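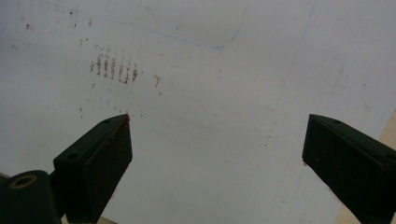

Flarnport, September 20, 2022

Section 6. Cleaning and re-marking the white work surface

I put this off every single time, so if your surface is covered in smudges and old pen lines, you're in good company! Mine gets stains from pretty much everything (beet juice, paint, whatever the kids were into), and the lines I drew to lay out the last project never quite leave on their own. Set aside a bit of time and do the whole surface in one go.

What I use: two soft cloths, a bowl of warm water, dish soap, baking soda, a soft pencil and a long ruler.

1. Clear everything off and wipe away the crumbs and grit with a dry cloth. Grit scratches, and scratches hold color forever.

2. Put a few drops of soap in the warm water, wring the cloth out well and go over the whole surface. Don't scrub yet. Plenty of gray smudges come off right here.

3. Go back to the stains that stayed. Mix baking soda with a little water until it's like toothpaste, dab it on, and leave it alone for 6 minutes. I make coffee.

4. Rub gently in small circles and rinse the cloth often. Reddish stains are the stubborn ones for me, and I usually do them twice.

5. Try a plain eraser on the drawn lines. If that does nothing, put a tiny bit of rubbing alcohol on a cloth and test it in a corner first.

Caution: open a window before you get the alcohol out, and never use it near a lit stove. Kathleen Horgan at Ardale also warned me off steel wool, and she was right (I have the dull patch to prove it).

6. Rinse with clean water and dry the surface, paying attention to the edges where it meets any wood. Water that sits there can work its way in.

7. Once it's completely dry, draw your new lines with the soft pencil. For the Moriarty layout I mark one long line at 154 cm and a second at 170 cm, then a cross line at 91 cm. Press lightly, you'll be erasing these someday!

Note: a faint shadow where an old stain used to be is fine to work on. If a spot still feels sticky, repeat steps 3 and 4 before you draw anything over it.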